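Flirunside: comparación de pinzas en simulación

Mantiene: Carmela Piras. Revisión: Manee Ruangrit. Versión del Aug 26, 2024.

Qué hay
100 episodios con dos juegos de dedos, 50 con cada uno. Todo es simulado. Quien busque pruebas de agarre real, que mire en otro sitio.

Resultados
Dedos Dorkanura: 39 agarres válidos. Dedos Zostport: 23. Suman 62 y la diferencia parece grande, pero no me fío: el contacto con objetos irregulares depende demasiado del motor físico.

Vistas
Cámara cercana a los dedos y cámara general del brazo Franka Emika sobre la mesa blanca. 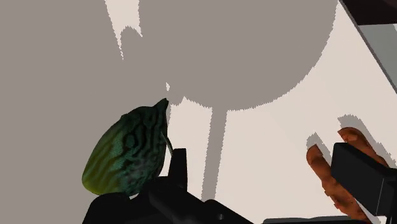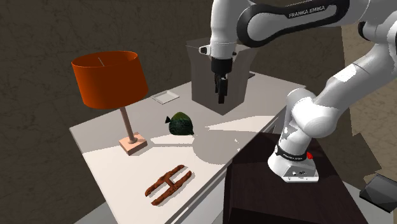 Limitaciones
- Las sombras salen con bordes dentados en la vista cercana. No entrenaría percepción con esto.
- Sin ruido en los sensores.
- Falta repetirlo todo con el controlador Namboodiri.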